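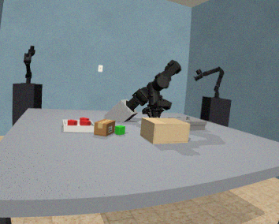
Simulated tabletop sorting scene, as used in the Reltska Open Day demonstrations. A black arm works at the table, with two more arms on pedestals at the back.

The Reltska Open Day is a yearly public event of the Reltska robotics laboratory in Gorley. It is held in September and is known mostly for its tabletop demonstrations, in which robot arms handle boxes, blocks and trays before an audience. The event was started by Gudrun Kohlhase, who was then head of the teaching section, and is now directed by Lụa Đinh.

Background

In its first years the open day was only a walk through the workshop. Visitors could look at the machines but did not see them move, and many of them complained of it in the guest book. Kohlhase proposed to show every task in simulation on a large screen, and to run the same task on the real arms afterwards. The simulated part was prepared with Drestard, a program written at the laboratory for lessons.

Program

The doors open at 10 a.m. Each demonstration lasts 40 minutes and admits 45 visitors. It begins in the Trajkovski Room, where the simulated scene is projected and a member of the staff explains the task. The objects are ordinary ones: cardboard boxes of different size, a green cylinder, small red pieces in a white tray. Visitors are asked to say which object the arm should take next, and the operator enters their choice.

The second part takes place in the workshop downstairs. Children under the age of eight may attend only the first part. Questions are taken at the end, in English and in German.

Simulated scene

The simulated room has blue walls and a floor of beige and tan tiles. The table has a curved front edge, a form which was chosen by Đinh so that the program would look like the table in the workshop. The plain walls are kept from an older version of Drestard. Positions of the objects are changed between the sessions, and a block may be placed tilted to make the approach of the gripper more difficult.

Attendance and reception

The most recent open day had 600 visitors. A local newsletter praised the clear explanations but found the waiting time between the two parts too long. The laboratory has since added a second staircase guide. School groups must register in advance, and teachers receive a printed sheet with the tasks of the day.

See also

Drestard
Trajkovski Room
Gorley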